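Cleaning steel and glazed dishes without scratches

I keep house since many years and I still learn. Most scratches on a steel sink come from the wrong sponge. The green side is too hard, so please use only the soft side, and wipe always in the direction of the lines in the metal.

For daily dirt, warm water and one drop of dish soap is enough. For chalk spots I mix one part white vinegar with 8 parts water, leave it a few minutes, then rinse well. Drying is the step people forget - a cotton cloth, old and washed many times, is best.

Gray marks inside a bowl are usually metal left by spoons. Make a paste of baking soda and water, rub with a finger, and rinse. Never mix vinegar with bleach.

Steel and glazed ceramic:
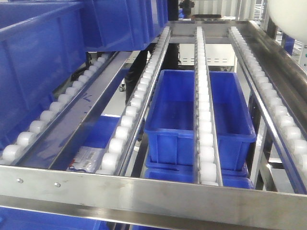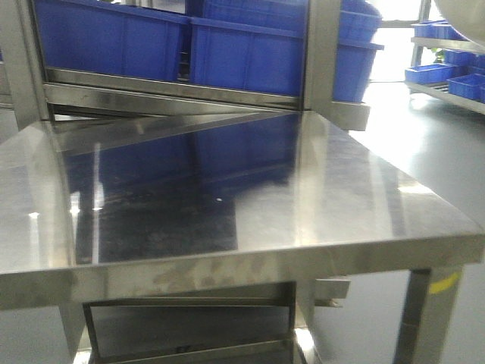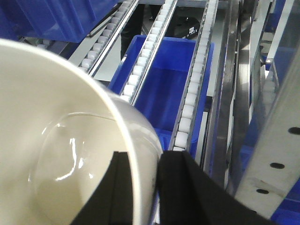 Huia Donnelly wrote to me in May that the vinegar left her sink dull, and she now uses only soap and a second dry cloth. She asks also if lemon juice is milder. I did not try it yet.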